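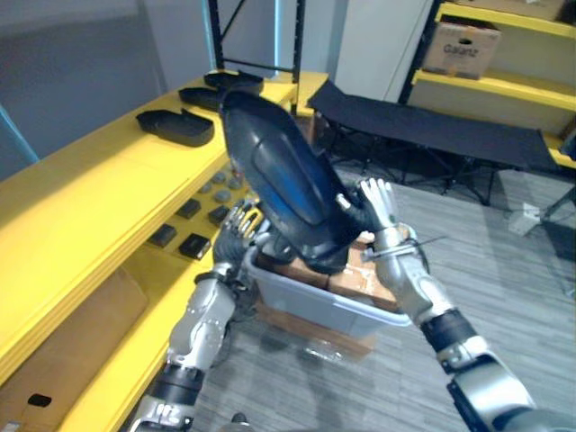

A glossy black curved shell, held up by two robot arms with shelving behind.

Alterations: where the weeks go between ordering and wearing

A made-to-order wedding dress passes through two sets of hands, and the timetable for each is usually quoted separately. The maker gives a delivery date. The fitter gives a number of appointments. Couples tend to add the first to the calendar and leave the second until the dress is in the wardrobe, and most of the late problems seen at the Broltley workroom of Brornance start there.

The workroom takes in dresses from its own shop and from elsewhere. Last year it handled 1,104 garments, counting bridesmaids' dresses, veils and the occasional waistcoat. The busiest month for first fittings was June, although the busiest for collections came later.

A standard bridal booking has three fittings. The first sets the hem and the bust and should be held nine weeks before the wedding, with the shoes that will be worn on the day. A heel that is 15 mm higher than the one used at the fitting will lift a floor-length hem clear of the ground at the front, and on a lace-edged skirt there is seldom spare cloth to let it back down.

The second fitting deals with the bodice. Boning is checked while sitting as well as standing. Many dresses that sit well on a standing figure push upwards at the table, and the usual cure is to shorten the front bones and re-cover the ends. If a waist stay is to be fitted it goes in now. It is a plain length of grosgrain ribbon, sewn to the seams at the waist and hooked at the back, and it takes the weight of the skirt off the straps.

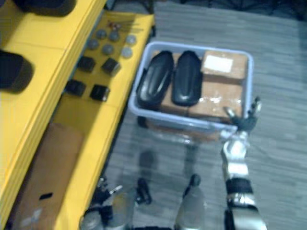
Boxes and two black oval pieces in a light blue bin, beside a yellow table.

The third fitting is for the bustle and for instruction. An over-bustle uses one or more buttons on the outside of the skirt and suits a short train. An under-bustle uses numbered or coloured tapes tied beneath, and holds a heavier train more evenly. Whoever will be doing it up should attend. The workroom allows 19 minutes for this part, and a five-point under-bustle generally fills it.

Fabric affects the order of work. Silk crepe marks with the needle, so seams are basted by hand and the final line is stitched once only. Tulle can be cut without a hem and is left to the end. Beaded fabric is slow: beads are taken off along the new seam line, the seam is sewn, and the beads go back on by hand. Quotes for beaded side seams are therefore given after inspection and never by telephone.

Venue matters more than is generally supposed. At Wudholm, where the path from the chapel to the house is gravel, the workroom cuts hems 2 cm shorter than for an indoor floor and adds a strip of horsehair braid on request. Receptions at the Park are held partly on grass, and the same allowance is made there. Trains worn outdoors should have a wrist loop even if a bustle is fitted.

Pressing is done the day before collection. The dress leaves on a padded hanger in a breathable cover, with tissue in the bodice and the train folded loosely over the bar. It should be hung from a height at home, with the cover open at the bottom, and kept out of the bathroom. Steam from a shower will drop a silk hem unevenly.

Fees for a full set of alterations are agreed at the first fitting and half is paid then. Changes of neckline are charged apart.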